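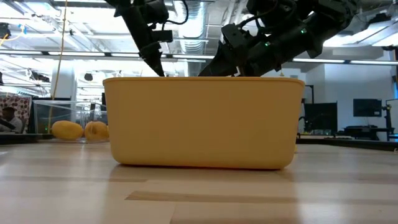
Storage for the market stall set was the first item, carried over from the last meeting. Rocío Cuervo asked for a decision before the stall opens to families in June. The choice was between keeping the play produce in cloth sacks, as now, or moving it all to hard plastic. Most people at the table favored plastic. Ilona Kelemen said the yellow-orange bin has the right shape for it, wider at the top than at the bottom, with a rolled rim for small hands to get hold of. Rocío's one objection was that the sides are opaque, and a child standing in front of it can't see what is inside. Agreed to use bins of this kind for the main stock and to put a picture label on the front of each.

Clusthorpe Toy Library
Minutes of the stall and play kitchen meeting, Tuesday, 9 a.m., back workroom
Chair: Rocío Cuervo
Minutes: Ilona Kelemen
Also present: both Saturday helpers and the loans desk

1. Minutes of the last meeting
Accepted with one correction. The torn awning belongs to the Jirnside branch, and Jirnside will pay for the repair.

2. Storage
See the note at the top of these minutes. In addition:
The cloth sacks will be washed and kept for the puppet loans.
Labels to go on the flat side of the bin, low down, where the smaller children will see them. Rocío to draw them. The loans desk asked for words as well as pictures, in English and Spanish. Agreed.
Bins are to be filled no higher than the rim. Last season they were stacked with pieces sticking out and the lower ones cracked.

3. Stock check
The full set came to 101 pieces when it was bought. Ilona has the original packing list and will check the stock against it before the next meeting. She expects some shortages among the smaller fruit. Two boxes came back from Abugri without lists, and the pieces in them have been mixed in with ours. It was suggested that we mark our own pieces with a dot of paint on the base. Rocío was against paint on anything that goes in toddlers' mouths. Left open. The loans desk will ask Vurkmont what they use.

4. Layout of the sorting table
Discussion of how the table should look at the start of a session. Last year everything was put out at once, and most of it was on the floor within ten minutes. Ilona proposed starting with a few pieces in a basket, a second container beside it, and some fruit left loose on the wood for the children to put away.

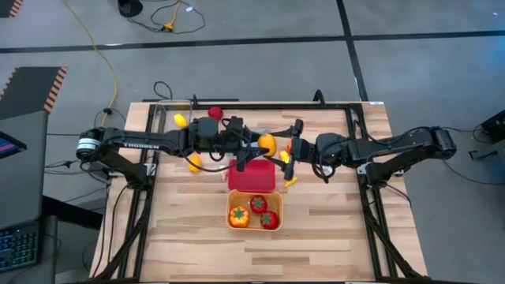
Sorting table: pepper and tomatoes in the basket, red container next to it, lemons loose on the table.

Points raised:
The loans desk liked having the red container and the orange-yellow basket close together. A child can reach both from the same spot.
One helper thought the clear plastic container was hard to make out against the wood and would rather have a colored one. Agreed to swap it if a suitable one can be found in the cupboard.
The lower half of the tabletop should stay free of produce in sessions, so there is space to put things down. Rocío wants this written on the setup card.
Some disagreement on whether peppers and tomatoes should share a basket. Ilona would mix them at the start and let the children decide how to sort — by color, by shape or by what they like to eat. Rocío would prefer one kind per container for the under-threes. Agreed to try both and compare notes.
The yellow pieces were mentioned as a good test for the older group, as the lemons and the banana are the same color but very different shapes.

5. Cleaning
Plastic pieces to be washed in warm soapy water after each session and left on the rack to dry. Anything with leafy tops needs a brush, and the brush in the sink is worn out. New one to be bought. The tabletop is to be wiped with a damp cloth only — the spray used in the spring left it sticky.

6. Budget
There is $200 left for the stall this year. Approved: bins, one brush, label card and clear tape. The toy cash register was put off until we know what Jirnside wants for theirs.

7. Loans to other branches
Vurkmont has asked to borrow the stall for 3 weeks in the fall. Agreed in principle, on condition that it goes out with a packing list and comes back with the same list signed. Abugri to be told that the same rule now applies to them.

8. Other business
The step stool has a loose foot and is out of use until it is fixed.
Aprons: two have lost their ties. Ilona will take them home and sew them.

Actions
Rocío: labels, setup card, reply to Vurkmont
Ilona: stock check, aprons, brush
Loans desk: marking question, packing lists, note to Abugri
Helpers: wash sacks, look for a colored container

Next meeting same day and time, same room. Please bring your session notes.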